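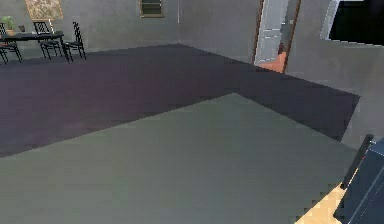 六月去Birkent参加Jodwood实验室的开放日，上午看硬件，下午两点以后集中讲软件。本文只记下午部分，重点是仿真环境里的感知与规划栈，硬件略过。

演示用的任务集叫Vemwood，全部在仿真中运行，场景为住宅内景：餐桌椅、门窗、厨房类台面和若干小件物品。房间布局与物体摆放由配置文件生成，随机种子写入日志，任意一次运行都可以重放。当前任务集有215个任务模板，其中49个涉及与柜体、箱体类大件的接触，其余以抓取和放置为主。讲解人说接触类任务的失败率明显偏高，下午的时间也大半花在这上面。

软件分三层。最上层是任务规划，把一条文字指令拆成子目标序列，每个子目标带前置条件和完成判据。中间层是运动规划，先用采样法求一条无碰撞路径，再做时间参数化和平滑。底层是阻抗控制，刚度按子目标切换：自由空间内用高刚度，进入接触阶段后沿接触法向降低。切换条件由距离和力两个量共同触发，单独用距离时，位姿估计稍有偏差就会提前或滞后。

感知部分输入为多路渲染图像，输出物体位姿和一张占据栅格。相机位姿有意加了扰动，画面常常是倾斜的，目的是避免策略记住固定视角。图像还经过一道压缩再送入网络，块状伪影保留不处理。我问过为什么不直接用仿真器给出的真值，答复是真值只用于评测，运行时接口里没有这一项。
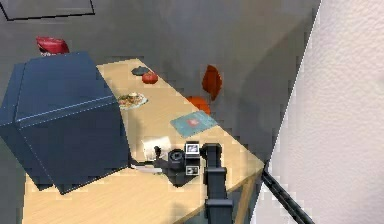 接触类任务的难点在于手指与大平面之间的间隙。深色、无纹理的面板在图像里几乎没有特征点，深度估计误差沿法向累积，规划器给出的末端目标可能落在面板内部，也可能悬在外面。Jodwood的做法是在最后一段放弃位置目标，改为沿估计法向低速推进，检测到接触力后再更新面板平面，然后重新规划后续动作。重规划的时限是300毫秒，超时则沿原路退回，由上层重新选择接近方向。

碰撞检查中，台面上的小件一律用凸包近似，餐盘这类扁平物体单独处理：凸包会把盘沿上方的空间也算作占用，手臂从上方经过时绕行过多。目前的版本改用分层高度图，代价是每次场景更新多一次栅格计算。

工具方面看了Lüthi，是实验室自己写的日志查看器。它把图像、关节状态、规划树和力信号放在同一条时间轴上，拖动时四者同步。比较实用的一点是可以从任意时刻导出仿真状态，改一个参数后分支重跑，再并排对比两条轨迹。界面比较粗糙，快捷键与常见编辑器冲突，长日志的首次加载也慢。

提问环节有人关心向实机迁移。对方表示接触切换逻辑可以原样使用，位姿估计网络需要重新标定，摩擦参数目前靠人工给定，没有辨识流程。迁移后的结果当天没有展示，也没有给出成功率。

Lüthi的日志格式说明在现场可以翻阅，字段定义比较完整，时间戳统一采用仿真时钟，墙钟时间另存一列。需要对接自有工具的，从这份说明看起即可。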